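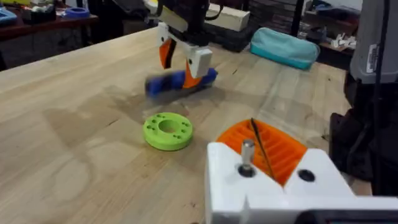
What must be written in the ticket before a gripper cell is returned to service after a dropped or shifted part?
The ticket must state what the arm was carrying, the speed setting at the time, the condition of the fingers and wrist bracket, and the name of the person who approved the restart. A ticket missing any of these stays open.

Ticket 493
Site: Limell, handling bench
Category: Handling rules, part slip during transfer
Opened by: Sunil Sikder
Assigned to: Kieran Ó Riain
Priority: Normal
Status: Closed with follow-up

Summary
The operator reported that an elongated part, held crosswise in the gripper, turned in the fingers during a low transfer over the bench. The part was not dropped. The cell was stopped by the operator and the Cropper control software logged a position warning. The transfer had been running at speed step 3.

09:10 — S. Sikder
Cell stopped and tagged. Log exported from Cropper and attached to this ticket. The cell counter stood at 2,420 cycles. The last finger inspection on record was in October. Under the Trunent handling standard, section 53, an inspection is required each month, and the November entry is blank.

09:40 — K. Ó Riain
Please confirm whether the bench was clear under the transfer path. Section 53 allows low carries only where no loose item lies below the path. Fixtures fastened to the robot are exempt. Loose parts, rings and pouches are not, even when they lie flat.

10:05 — S. Sikder
The path was not clear at the time of the stop. A ring part had been left on the bench within the path. It was not struck. It has been moved to the parts shelf and the path has been checked along its full length.

10:20 — K. Ó Riain
Noted. Record this as a separate finding. The slip and the obstructed path are two matters and should not be closed under one cause.

11:15 — S. Sikder
Inspection completed with power isolated. Bracket screws were tight. No cracks were found in the printed parts. The contact face of one finger was worn smooth near the tip. Finger replaced from stock and the old one kept for review.

13:30 — K. Ó Riain
Test run approved at speed step 1, with the operator at the stop button. Do not return to the earlier setting until the Rultus grip check has passed on the new finger.

14:50 — S. Sikder
Grip check passed. Test run completed at step 1 with no warnings. November inspection entry filled in and signed.

15:05 — K. Ó Riain
Restart approved. Ticket closed. Follow-up: the inspection reminder in Cropper is to be sent to the shift lead as well as the operator — owner S. Sikder. The path finding remains open under its own number.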